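Vikmont course rebuild: April progress report
Prepared by Annag Shearer for Prasert Thammasiri

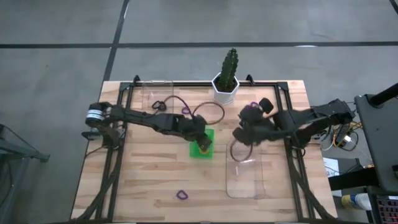
You asked for a plain account of where the move to Uvo stands, so I'll start with the number people keep quoting at me. Of the 145 lessons in the old library, the dashboard shows every one as "migrated." I would not repeat that to the board. Migrated means the file went through the importer and came out the other end with a title. It says nothing about whether a learner can finish the lesson.

Angus Lindsay has been opening them by hand. The plain text-and-audio lessons mostly come through fine. The branching ones don't. The importer flattens any branch that points back to an earlier slide, so the learner gets to a decision, picks the wrong answer, and is sent forward anyway with full marks. Uvo's support desk first told us this was a display problem. Angus sent them a sample lesson and the completion record that went with it, and they have stopped saying that. They have not said when it will be fixed.

Quizzes

Scores now reach the Brikley records system. That part of the grant milestone is met, and I'm glad to report it, with one reservation. If a learner closes the browser on the results page before the last screen loads, the score is sent as zero. Thirumalai Poojary has a workaround that submits the score one screen earlier. It works in our tests, but those were run on office machines with a good connection, and most of the learners at Brikley are on shared tablets. I don't consider it proven until it has been tried there.

Captions and keyboard access

The automatic captions were sold to us as ready to publish. They are a usable first draft. Names of medicines and pieces of equipment come out wrong often enough that somebody has to read every line, and the original budget has no hours for that. Samer Sabbagh has been doing it on top of his own work and can't go on doing so past the summer.

Keyboard access is better than I expected. Menus, buttons and the video player all behave. Sorting exercises can't be done without a mouse, and we are replacing them with plain matching questions. They look duller. I can live with it.

The Amin add-on

We agreed to try Amin for writing quiz questions and report back on whether it saves time. So far I can't say that it does. It produces questions quickly, and then an instructor spends the time we saved throwing them out. Two instructors took part, which is too few to settle anything, and one of them liked it. I would let the trial run its course and not pay for a license before then.

Money

Spending is within the approved amount. It looks low at the moment, and I'd ask you not to read that as a saving. Two invoices from Uvo haven't arrived, and the caption work isn't charged anywhere yet.

What we need from you

A decision on paid caption hours, before Samer's time runs out.
Permission to keep the old library online for two more months. Closing it on the planned date would leave the branching lessons with no working version.
A letter from your office to Uvo about the importer. They answer ours slowly.

Angus's lesson-by-lesson list is in the shared folder. The column headed "status" is Uvo's. The column headed "opened and finished" is ours, and it is the one I'd go by.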